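Print this page | E-mail this page

Fridge tips from the robot lab

The Loreck kitchen study taught two robot arms to fetch food from a fridge, using 300 demonstrations. I love this result: with tubs kept near the front of the shelf, far fewer got dropped!

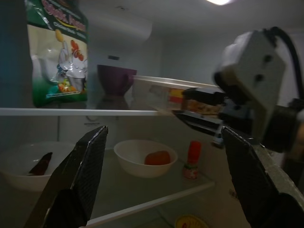
One arm grips a lidded tub on the top shelf.

It works for people too. Stand tall packets at the side, keep small bowls low down (a lone tomato is easy to spot in one) and leave a hand's width around anything you use daily. My own fridge took 9 minutes to sort.

Print | E-mail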